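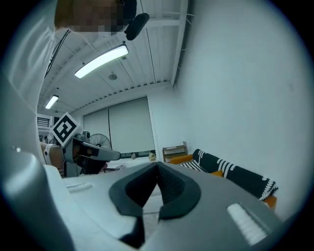
Print this article | E-mail this article

Search the archive Enter keyword Go

Small rubber parts fail in ways that are easy to overlook. A seal, a foot or a pad is usually the cheapest item in a product, and it is often the first to go out of specification. The cause is rarely a single event. Rubber hardens as it ages, loses volume as plasticiser migrates out of it, and takes a permanent set where it has been held under load. Surface pattern matters as much as the compound. A fine grid, of the kind moulded into the inner faces of a pair of black rubber jaw pads, breaks the contact area into many small blocks, each of which can deform a little on its own. Parallel ridges behave differently: they resist sliding across their length far better than along it, so the direction in which they are laid has to be chosen with the load in mind.

Oseo, a moulding firm with 22 presses, began keeping reference samples from each batch in June. The samples are stored in the dark and tested for hardness at fixed intervals. Its standard pad compound, sold as Rovix, is supplied at a thickness that allows for 200 hours of heat ageing before the first measurement is taken.

The test itself is plain. A pad is pressed against a ground steel plate, drawn sideways and released. After 1000 cycles the plate is cleaned and the pad is weighed. Loss of mass is recorded first, then the change in friction. Samples with a worn pattern can still give good figures on a clean plate and poor ones on a dusty plate, so both are run.

Arain, which buys in its rubber parts, takes a simpler view and replaces them by the calendar. This wastes some sound parts, but it removes the need for trained inspection at each site.

Storage is the weak point in either scheme. Stock kept near electric motors is exposed to ozone, and natural rubber under strain will crack in it. The Amonia warehouse now holds its rubber stock in sealed bags of 300, unstretched and away from the charging bay.

Last updated: Dec 31, 2025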